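絵本の「もこもこ」は英語でなんと言うのか　ジェシー・モファットさんに聞く

子どもの頃から、絵本を読むときは音のところだけ声が大きくなるタイプでした。「どすん」とか「ぺろり」とか。内容はけろっと忘れているのに、音だけはしつこく覚えているんですよね。で、大人になってから英語版を本屋で見つけて、あの「どすん」はどうなってるんだろうとページをめくったら、ふつうに「彼は座った」と書いてある。えっ、音は？　どこへ行ったの？

その疑問をずっと抱えたまま生きてきた私が、やっと話を聞ける人を見つけました。日本の絵本を英語に訳しているジェシー・モファットさんです。イヴホルムという小さな出版社から出ている翻訳絵本のシリーズ「フルヴォラ」の、かなりの巻を手がけています。お会いしたのは2026年3月3日、外はまだコートが手放せない寒さで、モファットさんは鼻を赤くして待ち合わせの喫茶店に入ってきました。取材は全部日本語です。とても自然な日本語で、ときどき考え込むときだけ英語がぽろっと出ます。

まず聞いたのは、もちろん「どすん」のことでした。

「あー、それは私じゃないです！」と、いきなり笑われました。「でも、訳した人の気持ちはすごくわかる。英語にも音の言葉はあるんですよ。thud とか crash とか。ただ、英語はけっこう動詞の中に音が入っているんですね。plop なんか、音でもあるし、座ることでもある。She plopped down on the sofa と書いたら、もう『どすん』が入ってるんです。だから sat と書いてあったら、それはたぶん、編集者に削られたか、絵に任せたかのどっちかですね」

絵に任せる、というのは？

「絵がもう『どすん』って言ってる場合があるでしょう。椅子がへこんでて、ほこりが飛んでて、猫が逃げてる。そこに文字でも thud と書くと、大人はちょっとくどいと感じるんです。子どもはくどいの大好きなんですけどね。買うのは大人だから、そこがもう、いつも揉めるところ」

モファットさんが日本語を始めたのは大学に入ってからで、最初の教科書には擬音語も擬態語もほとんど出てこなかったそうです。中級になって急に「すらすら」「ぺらぺら」「ぎりぎり」が出てきて、同じ形の言葉がずらっと並んだプリントを配られ、これは暗号か、と思ったとか。

「全部同じに見えるんですよ。ぱらぱら、ばらばら、はらはら。点がつくか丸がつくかだけで、雨になったり、ものが散らかったり、心配になったりする。先生に『違いは感じてください』って言われて、感じられないから授業料を払ってるんですけど、と思いました（笑）」

それでカードを作り始めたそうです。見つけた言葉を一枚に一つ、出てきた文ごと書き写して箱に入れる。絵本から、漫画から、洗剤の広告から、歯医者の問診票から。今では4,000枚になっていて、訳に詰まるとその箱をあさるのだといいます。

「問診票、すごくいいんですよ。『ずきずき』『しくしく』『ちくちく』に丸をつけてくださいって書いてある。英語だと throbbing、dull、stabbing。痛みの形容詞は英語にもちゃんとあるんです。でも『しくしく』は泣く音でもあるじゃないですか。歯が、小さい声で泣いてるみたいで。あれを見て、ああ、この言語はこうやって体の中のことまで音にするんだなって、初めて腹に落ちました」

私は生まれてこのかた「しくしく痛む」を使ってきて、泣くほうの「しくしく」とつなげて考えたことが一度もありませんでした。言われてみればそうです。なんだか急に自分の歯がかわいそうになってきました。

絵本の訳では、このカードの出番がとにかく多い。とくに手ごわいのが、音のしないものを音にしている言葉、いわゆる擬態語のほうです。

「どすんは音がするから、まだいいんです。『もこもこ』はどうします？　何の音もしてないでしょう。羊がもこもこ、雲がもこもこ、セーターがもこもこ。英語で fluffy と言うと、それは説明なんですよね。fluffy は離れたところから見てる。もこもこは、もう顔をうずめちゃってる」

わかる！　と思わず大きな声が出ました。隣の席の人がこちらを見ました。

「フルヴォラの三冊目に、まさにそういう本があったんです。一見開きに一つ、触った感じの言葉だけが書いてある。ふわふわ、つるつる、ざらざら、べたべた。物語はなし、主語もなし。編集者は最初、soft, smooth, rough, sticky でいいじゃないですかと言ったんですけど、それだと単語帳になっちゃう。読んで聞かせても、子どもがちっとも笑わない。近所の子に読んでみたら、二ページ目でもう床の上を転がってました」

結局どうしたかというと、言葉を作ったのだそうです。つるつるは slip-a-slip、べたべたは gummy-gluck。辞書にはないけれど、英語圏の子が聞けば口の中で転がしたくなる音。ただ、もこもこだけは最後まで決まらなくて、何週間も台所で皿を洗いながら一人でもごもご言っていたとか。

「moff, moff, moff。自分の名前みたいでしょう（笑）。それで恥ずかしくて一度やめたんですけど、ほかのを試せば試すほど moff がいちばん近い気がしてくる。m で口を閉じて、f で息が抜けるから、毛布に顔を押しつけたときの息なんですよ。最後は moffle-moff になりました。校正の人からは、これは著者名の誤植ですかって聞かれました」
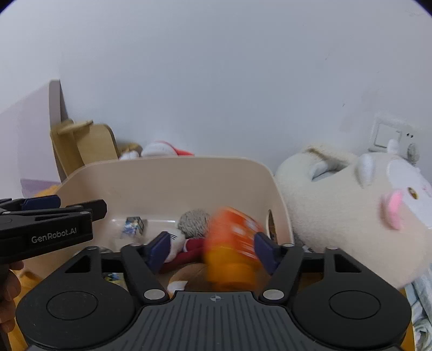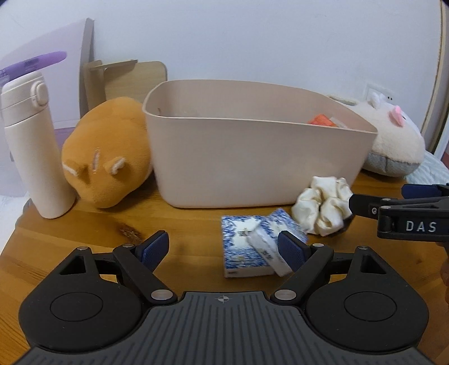 ある読者からは、作った言葉より日本語の「もこもこ」をそのままローマ字で載せてほしかった、というメールが届いたそうです。子どもはどうせ初めて聞く言葉なのだから、英語っぽく作り替えたものを覚えるくらいなら、本物の日本語をひとつ覚えたほうが得ではないか、と。なかなか鋭いところを突いてきます。モファットさんはその意見をどう思っているんでしょう。

「ああ、半分賛成です。三割かな。いや、半分（笑）。実際、次の巻では一か所だけ moko-moko のまま残したんですよ。でもね、ローマ字にしたとたん、読む大人が緊張するんです。正しい発音はなんだろうって、声が小さくなる。音の言葉って、読む人が恥ずかしがったらおしまいでしょう。gummy-gluck なら誰も正解を知らないから、みんな堂々と読める。そっちのよさも捨てがたくて」

なるほど、正解がないから大声が出せる。たしかに私も、英語のレストランで料理名を読むときの声はものすごく小さいです。

もう一つ、私が聞きたかったのは繰り返しのことでした。日本語の擬態語は、きらきら、のろのろ、わくわく、とだいたい二回言いますよね。英語でも、二回言えば伝わるものなんでしょうか。

「英語にも繰り返しはあるんですけど、母音を変えたがるんですね。zigzag、pitter-patter、flip-flop。イからア、イからオと動く。同じのを二回だと、英語の耳にはちょっと赤ちゃん言葉に聞こえるんです。choo-choo とか。日本語は大人の会議でも『じゃあ、そろそろ』『ばたばたしておりまして』って言うでしょう。あれ、最初に聞いたときは衝撃でしたよ。スーツの人が、ばたばたって」

言われてみれば、私も昨日「ちょっとバタバタしておりまして」というメールを二通出しました。羽ばたいているわけでもないのに。

「で、訳すときは母音を変えるほうに寄せるんです。きらきらは glitter-glatter とか。そうすると英語として気持ちよくなる。その代わり、同じ音がぴったり二つ並ぶ、あの左右対称な感じはなくなっちゃう。絵本って、文字の形も絵の一部でしょう。ひらがなで『ころころ』って書いてあると、もう字が転がってるんですよ。丸くて。あれはアルファベットには無理です。o を大きくしてもらうのが精一杯」

文字の話になると、モファットさんの声が一段高くなりました。紙ナプキンにボールペンで「ころころ」と書いて、ほら、ほら、とこっちに向けてきます（たしかに転がっていました）。それからカタカナで「コロコロ」と書いて、こっちは角で引っかかって転がらない、と首を振ります。小石ならカタカナ、どんぐりならひらがな、というのがモファットさんの説です。

とはいえ、いいことばかりの仕事でもないようで、締め切りの話になると少し顔が曇りました。去年の11月は三冊が重なってしまい、夢の中でも擬態語に追いかけられていたそうです。

「翻訳料って、ふつうは語数で決まるんです。でも絵本って、一冊で64語なんてことがある。その64語に二か月かかる。計算すると、ちょっと泣きたくなります。しくしく、です」

うまいこと言いますね、と返したら、これはもう何度も使っているネタだと白状されました。

イヴホルムとは、そのあたりの条件をだいぶ話し合ったといいます。今は語数ではなく一冊いくらの契約になり、声に出して読む会の時間も仕事のうちに数えてもらえるようになった、と。この読む会というのが、私は聞いていてうらやましくなりました。訳がだいたい固まった段階で、センドゥニスという町の図書館に行って、集まった子どもたちの前で読むんだそうです。印刷された絵はまだないので、原書の文字の上に紙を貼って。

「子どもはね、だめなときはだめな顔をするんです。大人は『すてきですね』と言ってくれるけど、子どもは鼻をほじりだす。逆に当たったときは、次のページに行く前にもう真似してる。『もう一回！』が出たら、そこはもう直さない。編集者が何と言っても直さない」

一度、予想外のことがあったそうです。静かな雪の場面で、原文は「しんしん」。英語には、雪が降る音のない音を表す言葉なんてない。いろいろ考えて、hush と一語だけ置いて、間をあけて読んでみた。ところが子どもたちは、静かにしなさいと怒られたと思って、本当にしーんとしてしまった。

「全員、固まっちゃって（笑）。私は雪のつもりなのに、図書館の先生になっちゃった。それで次の会では hush じゃなくて、ささやき声で shh-fall, shh-fall と読んだんです。そしたら一人の女の子が手のひらを上に向けて、天井を見たんですよ。あ、降った、と思って。あれは今でも思い出すと鳥肌が立ちます。鳥肌も、ぞわぞわ、でいいのかな。ぞくぞく？」

うーん、それはどっちでしょう。私はうれしい鳥肌なら「ぞくぞく」だと思うんですが、改めて聞かれると自信がありません。寒気も「ぞくぞく」だし。ホラー映画は「ぞわぞわ」か「ぞっと」か。しばらく二人で真剣に議論して、コーヒーがすっかり冷めました。

日本語で育った私たちは、こういうのを習った覚えがないですよね。誰かに「ぞくぞくとはこういう意味です」と教わったわけでもないのに、使い分けられている（つもりでいる）。モファットさんに言わせると、それは親や周りの大人が、赤ちゃんのうちから山ほど浴びせているからだそうです。

「日本の友だちが子どもにごはんを食べさせてるのを聞いてると、もう音だらけなんです。あーん、もぐもぐ、ごっくん、きれいきれい、ないない。私の母はたぶん Open wide と Eat your peas しか言ってなかった。だから、絵本の音は飾りじゃないんですよ。日本の子にとっては、ごはんと同じところにある言葉。それを英語にするとき、飾りみたいに扱ったら申し訳ないなって、いつも思ってます」

「ごっくん」は英語にありますか、と聞くと、gulp ですね、と即答でした。ただし gulp はちょっと慌てて飲み込む感じで、上手に飲めたね、えらいね、という気持ちは入っていないのだとか。「ごっくん」には、見守っている人の顔がくっついている。そういうことを考えだすと一語に三日かかるんです、と苦い顔をしながら、でも手はもう次のナプキンに伸びていました。

今取り組んでいるのは『ジア』という題の絵本で、主人公の女の子の名前がそのまま題になっています。この子がとにかくよく歩く。とことこ、てくてく、すたすた、とぼとぼ、よちよちの妹も出てくる。英語は歩き方の動詞がやたらと豊富なので、今回は珍しく材料に困っていないそうです。

「trot、trudge、toddle、stride、plod。英語の得意分野です！　だから、やっと楽ができると思ったら、今度は別の問題が出てきて。日本語だと『とことこ、とことこ』だけで一ページもつんですよ。主語も動詞もいらない。英語で trot, trot と書くと、命令されてるみたいになる。歩け、歩け、って。ジアがかわいそうでしょう」

で、どうするんですか。

「まだ決めてません。足音だけ置いてみようかなって。tippa-tappa とか。でも『とことこ』って、足音じゃないときもあるじゃないですか。小さい人が一生懸命歩いてるのを、後ろから見てるときの言葉でしょう？　音がしてなくても、とことこ。……ねえ、これ日本の人はどう思いますか。犬は『とことこ』歩きますか」

小型犬なら歩きます、と私は答えました。大型犬は「のっしのっし」かな。柴犬は？　と聞かれて、柴犬は……「ちゃっちゃっ」？　それは爪の音ですね、と即座に直されました。アスファルトの上だけですよね、と。おっしゃるとおりです。

帰りぎわ、初心者の私にも訳の練習ができる方法はありますかと聞いてみたら、好きな絵本を一冊選んで、まず音のところを全部手でかくして読んでみるといい、と教えてくれました。かくしたまま読むと、自分がどの音を待っていたかがわかる。その待っていたところから訳し始めるんだそうです。

家に帰ってさっそくやってみました。あの「どすん」の本です。かくした手の下が気になって気になって、結局二ページで手をどけてしまいました。『ジア』の英語版の題は、今のところ原題のまま Jia になる予定だそうです。発売が決まったら、また喫茶店に押しかけて続きを聞いてこようと思います。とことこの行方、私はまだ tippa-tappa に一票です。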